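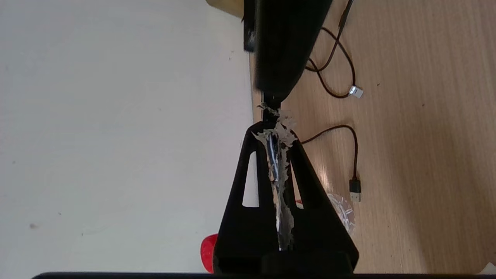 Thread, as I've been asked to put a number on the Carkthorpe sorting bench and I'd like to grumble in order.

1/ Breven have quoted us for an arm and a two-finger gripper. The headline price is fine. The headline price is always fine.

2/ Page 7 is where it gets good. Spare finger pads, £963 a set. How long does a set last? "Depends on the application." Our application is rubbish, literally. Torn wrapping, foil, crinkly plastic, stray cables.

3/ Pinching a crumpled bit of wrapper between two fingers is one thing. I want to know what happens at item 400 on a Thursday afternoon – and who clears the jam.

4/ Asked for a pick rate on film and foil. Got a pick rate on boxes. Asked again. Got a brochure.

5/ Dong came in cheaper, but that leaves out the guarding, the training and the software after year 2. Add those back and there's very little in it.

6/ The Stultilville site budgeted for the arm and forgot the floor work. Over 35 per cent on top by the time it was bolted down. They still call it a success. I'd call it a bench with an arm on it.

7/ So my line in the July budget says: hire first, our own waste, our own table, cables left in. Breven say they "don't usually" hire. Dong haven't replied.

8/ Also, if anyone has a real figure for pad wear on foil, please send it. Brochures I have.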